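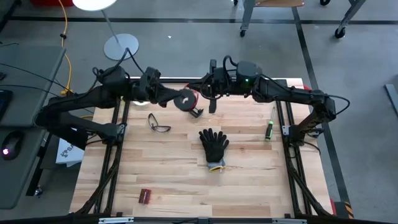 Merja Kinnunen: I must respectfully disagree with the opening recommendation. Eye protection and gloves should not be stored on the work surface between tasks, even for the length of a lunch break. Glasses laid with the lenses against maple will collect fine scratches, and scratched lenses are the reason most people stop wearing them.

12 likes · Reply · Share

oksanen_bench
The recommendation was that each station keep its personal items within reach, and I stand by it. Our previous arrangement placed the glasses and gloves in a cabinet by the door. Members walked past the cabinet and began work without them. Since the items moved to the tables, that has largely stopped. I accept the point about the lenses and will amend the wording to say that glasses are to be set down with the lenses up, or folded on a cloth.

9 likes · Reply · Share

tallgrass77
Could the original poster clarify whether the proposed layout applies to all tables in the shared shop or only to the maple ones? The laminate benches at Gangate are a different matter. They are wiped down with solvent every Sunday and anything left on them goes into the lost property bin.

3 likes · Reply · Share

oksanen_bench
Only the maple tops. The laminate benches will continue under the existing rules.

1 like · Reply · Share

Rivet_and_Co
I wish to raise the matter of the gloves. A knit cuff is comfortable and I have no complaint about the fit, but a glove of that type should not be worn near the drill press or any other rotating spindle. The draft guidance says "gloves to be worn at the station" without qualification. A new member will read that sentence literally. Please revise it to state which tasks require gloves and which tasks forbid them.

17 likes · Reply · Share

Merja Kinnunen
Seconded. The gloves are intended for handling cut metal stock and for clearing swarf. They are to come off before any powered rotating tool is switched on. I would also ask that they be issued in pairs and returned in pairs. At the May inventory we held 5 left-hand gloves with no partner, and replacements cannot be ordered singly.

11 likes · Reply · Share

pennyweight
With regard to screwdrivers, the Penora shop adopted a rule that a driver in use may lie on the table but must be returned to the rail before the user leaves the station. A round handle on a flat top will roll if the table is bumped. The rule costs very little effort. I would recommend the same wording.

6 likes · Reply · Share

halfinch
I consider this excessive. A driver lying flat in the middle of a table is easy to see and easy to pick up. If every tool must travel back to the rail, members will spend their session walking. I have used the Rokavano shop for 2 years under no such rule and cannot recall any damage resulting from it.

8 likes · Reply · Share

pennyweight
The rule concerns leaving the station. It does not apply while the member is working there.

4 likes · Reply · Share

halfinch
Then I withdraw the objection in part. I still do not see the need for it in writing.

2 likes · Reply · Share

tallgrass77
May I ask about the bit holders? The small red ones are convenient, but the bits go missing and the empty slots are not reported. I would propose one holder per table, with the table number written on the underside, and a check at closing time.

7 likes · Reply · Share

oksanen_bench
Agreed as to one holder per table. I am less certain about the closing check, as the evening session is already short. Members may be up to 2 bits short before a holder is withdrawn for refilling. Anything beyond that should be reported to the desk the same evening.

5 likes · Reply · Share

Rivet_and_Co
That allowance is too generous. The sizes that disappear are always the common ones, and a holder without them is of no use to the next person.

10 likes · Reply · Share

oksanen_bench
Noted. The revised draft will contain the following changes: lenses up or on a cloth; gloves by task, issued and returned in pairs; drivers to the rail on leaving the station. The bit allowance remains open for comment. Please post objections in this thread and do not send them to the desk by private message.

14 likes · Reply · Share
21 replies hidden · Show more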